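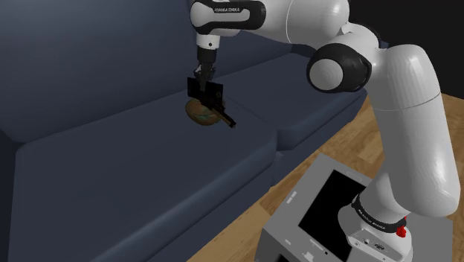

Sim success doesn't match the paper, what am I missing?

posted by drimberg_lab

Trying to reproduce the Caldeira result (random start poses, then fine tune on sofa pick ups). Paper says 2,000 demos is enough. I get 18 percent on soft furniture, way better on tables. Franka arm, same gripper. Trained 2 seeds so far. Is it the contact settings or the data?? Need to decide before I rerun everythng

buris

Contact settings probably. Check cushion friction first. Their code release from September has a different default than the paper, see the config and not the appendix. Also 2 seeds is thin, run 5 before you blame the method. Mine swung a lot between seeds.

And look at where the grasps land. If your failures are mostly near the seam between cushions then it's start poses, widen the range there.

jirkisness

same problem here, never fixed it. went back to tables

Caldeira_user

What buris said about friction. Plus they drop demos where the object slips, one line in the methods, easy to miss. If you kept those in your number will be low. Filter, retrain, then compare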